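The four-day promise, minus the small print

Every December a new report lands saying that the shorter working week has been proved. This time it came from Vukenby, a consultancy that sells advice on shorter working weeks. It asked 1569 office staff whether they would like Friday off for the same pay. They would.

I would too. What I doubt is the claim that follows, that the same work gets done. Of those asked, 486 had tried it, and output was measured by asking them how they felt it had gone.

Drelura, a software firm, dropped the scheme after 29 weeks. Its staff were answering emails on Saturday morning and calling it flexibility.
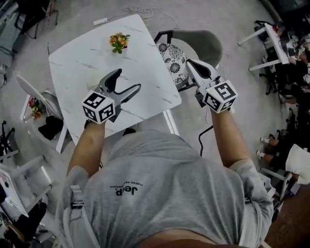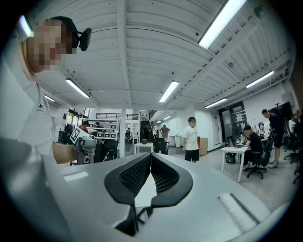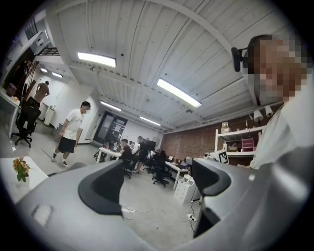 Who covers the phones?

Jobs done with the hands fare worst in these reports, mostly by being left out. A bakery can't squeeze five days of bread into 4, and Wivmont, which runs care homes, told me it would need to hire. The report gives that problem one paragraph and the word "creative".

Perhaps the shorter week is worth paying for. Then somebody should say what it costs, and who pays. Fodor, a small printer, put up its prices to fund the change and lost two customers. I trust that account more than any chart.

Comments (3)

inkyfingers: We did this. Loved it until August, when everyone was off anyway.

Marsh_Lane: So the firm selling it likes it. Amazing.

tea at ten: Bit harsh. My sister's office has kept it going for two years.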